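4. What People Do with Instructions

4.1 The leaflet and its afterlife

The households in our study received their instructions on paper. This was the choice of the housing association at Galbraith, which had tried email the previous November and learned that its tenants were very good at not opening it. The leaflet explained how to set the new heating controls. It was a single sheet printed on both sides, and it used the word "optimal" eleven times.

We delivered it to 368 households and interviewed one adult in each. Our first question was where the leaflet was now. Tenants found this a strange thing to be asked by two people with clipboards, but they answered it generously. Most of the sheets were in a kitchen drawer, in the company of takeout menus and dead batteries. A smaller group had been thrown out on the day they came. In 26 households the leaflet was on display near the controls, and in several of those it had been corrected in pen. The corrections were, as a rule, better than the original.

Following Rashidi's earlier work on appliance manuals in Restau, we separate keeping from reading. Keeping a sheet of paper costs very little and feels responsible. Reading it takes ten minutes and, in the case of this one, some courage. Tenants who kept the leaflet were no more likely to have set a night temperature than those who had thrown it away (Figure 3).

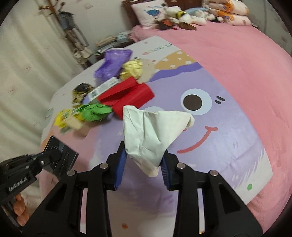 Figure 3. Crumpled white paper.

Did the households that kept the leaflet use less heat? Their use over the winter was the same as everyone else's, within the error of the meters. The only group that differed was the one that had asked a neighbor for help, and those tenants used less whether or not they still had the leaflet.

4.2 Neighbors as a source

The neighbor effect was larger than we expected and harder to write down. Tenants rarely described it as getting advice. They said that someone had come in to borrow a ladder and had pressed a button on the way out. One building on Stirnico Street had a retired bus mechanic on the second floor who, by our reckoning, had set the controls in nearly every apartment above him. He had never read the leaflet. He told us he had looked at it and it seemed long.

Fallahi coded the interviews twice, the second time without sight of the first, and agreed with himself on all but a handful of passages. The disagreements mostly concern what counts as help. If a visitor turns the heat down because he is too warm, and the tenant leaves it there until spring, we count that as help. A stricter reading would shrink the effect but leave it standing — we report both versions in the appendix.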